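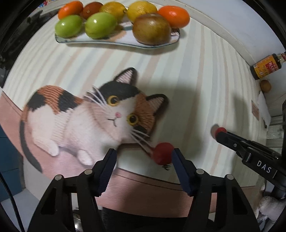 Small red tomato over a pink mat with a calico cat print.

Stasel Grevow 3910 Portable Basketball System

Item 3910
Category: Basketball / Portable systems / Institutional
Page revised Sep 28, 2025

Overview

The Grevow 3910 is a roll-away basketball system for school gyms, recreation centers and training halls that cannot hang a backstop from the wall or ceiling. It sets the rim at regulation height, 10 feet above the floor, with a second locking position at 8 feet for youth play. The unit folds to pass under a standard 7 foot door opening and rolls on its own wheels.

It replaces the Grevow 3771. The base footprint has not changed, so floor anchors installed for a 3771 line up with the 3910 without drilling. Backboards from the 3771 do not fit the new mast head and should not be adapted to it.

Backboard and rim

The backboard is tempered glass, 72 by 42 inches, in an aluminum frame with a steel subframe behind the rim mount. Rim load passes through the subframe to the mast and does not bear on the glass. Shooter's square and border are fired onto the rear face of the glass.

The Tetteh breakaway rim is standard. Release tension is adjustable with the hex key supplied, and is set at the factory to the middle of its range. Check tension with a gauge after the first month of use and at the start of each season. A rim that drops under ordinary play is set too light. Do not correct this by tightening the hinge bolt, which controls side play only.

The net attaches with 12 tube-style clips. One nylon net is included.

Base and ballast

The base is a welded steel box with a hinged top panel. Ballast is supplied as steel plates that bolt to the floor of the box. Sand, water and loose weights are not approved as substitutes. The base must be fully ballasted before the mast is raised for the first time.

Four non-marking wheels carry the unit during transport. At the playing position, two screw jacks at the rear take the load off the wheels. The unit is not to be played on with the jacks up. Floor anchors are recommended for all installations and required where dunking is permitted.

Base padding is 2 inches thick on the front face and sides. Mast padding extends to 7 feet above the floor. Pads fasten with hook-and-loop strips and can be ordered in stock colors or printed to order. Printed pads are not returnable.

Raising and lowering

The mast is counterbalanced by extension springs and can be raised by one trained adult. A second person should stand clear at the side and watch the overhead space. The lock pin engages at 10 feet and at 8 feet - there are no positions in between. The safety strap goes on after the pin at either height.

An electric winch kit is offered for facilities that move the unit daily. The kit includes a key switch, a limit switch for each height and a 15 foot cord. It is field-installable on any 3910.

Specifications

Rim height: 10 ft or 8 ft
Backboard: tempered glass, 72 x 42 in
Rim: Tetteh breakaway, single ring
Playing extension, base face to backboard: 8 ft
Shipping weight with ballast: 2000 lb
Finish: powder coat, black or gray
Power: none (manual), 115 V (winch kit)
Use: indoor only

Floor requirements

Confirm the rolling load rating of the floor before ordering. Suspended and floating wood floors vary widely, and the flooring installer is the right source for the figure. Where the rating is marginal, lay plywood runners along the transport path and remove them before play. Do not park the unit over a bleacher track or floor box cover.

Maintenance

Inspect before each use: lock pin, safety strap, jacks, rim bolts, visible welds. Grease the mast pivots twice a year. Extension springs are replaced as a set at ten years or on any sign of coil separation, whichever comes first. Spring replacement is dealer work. The springs hold load with the mast in any position.

Glass can be cleaned with any ammonia-free product. Tape residue on the border should be softened with warm water and wiped off, without a blade.

Options and spares

Winch kit, 115 V
Floor anchor set, brass cover plates
Kiro shot clock bracket, top mount
Replacement lock pin with lanyard
Ballast plate, single
Pad set, stock color
Pad set, printed
Net, nylon

The Kiro bracket raises the folded height. Units with the bracket fitted will not clear a 7 foot opening until the clock is taken down.

Delivery

The 3910 ships on two pallets. Stock colors normally leave the plant in three weeks, printed pads in five. Orders placed in July should allow extra time. A forklift or dock is required at the receiving end, and liftgate service is not available for the base pallet. Note any damage to the glass crate on the delivery receipt before signing.

Warranty

Frame and base: ten years. Backboard glass: five years. Rim: two years. Padding, springs and net: one year. The warranty does not cover outdoor use, unapproved ballast or damage in transport with the mast raised.

Contacts

Institutional sales and quotes: Hằng Dương
Parts, manuals and installation questions: Duyên Vương

Have the serial number ready when ordering parts. It is stamped on the left side of the base, below the hinge.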